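Mereana Kingi
3/5/18
Right, a few of you asked how we do the home learning thing now that my two are 11 and 13, so I'm going to waffle on for a few posts. Get a brew.

We started in November, mid-term, which everyone told me was daft (it was a bit). I rang the school office, wrote the letter, and then sat there thinking, what on earth do I do with them tomorrow?

First month I tried to copy school. Bells and everything! Maths at nine, English at ten, tears by half past. We binned the timetable before Christmas and I don't miss it one bit.

What we do now: maths and writing in the morning, at the table, and then whatever they're into after lunch. The eldest is mad on rivers at the moment so we've had geography coming out of our ears.
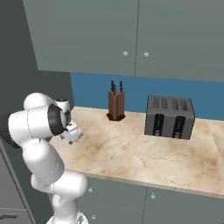
Mitsuko Takeda: Do you mark their work though? Mine went back to school last year and the hardest bit was having nothing to show the new teachers.

Good question, Mitsuko! I don't mark as such, but I keep a folder for each of them and stick the date on everything. Once a fortnight we go through it together and they pick 5 pieces to keep. The rest goes in the recycling, even the ones I'm soppy about.

Money, then. I'd put by £800 for the year and I've spent some £300 of it, nearly all on books and the Stukix maths course. Worth it for the eldest, a bit dry for the youngest, who'd much rather do fractions with me and a bag of raisins.

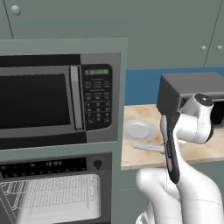

The other big spend will be exam fees, later on. You have to find a centre that takes outside candidates and ours is a fair drive, so start ringing early if you've got a teenager. I've got a list of places somewhere, shout if you want it.

Oh, and the Junow group meets twice a month if anyone local fancies it. Science one week, drama the next. Mine moan all the way there and then won't get back in the car.

Will do a separate post on reading lists when I've found my notebook x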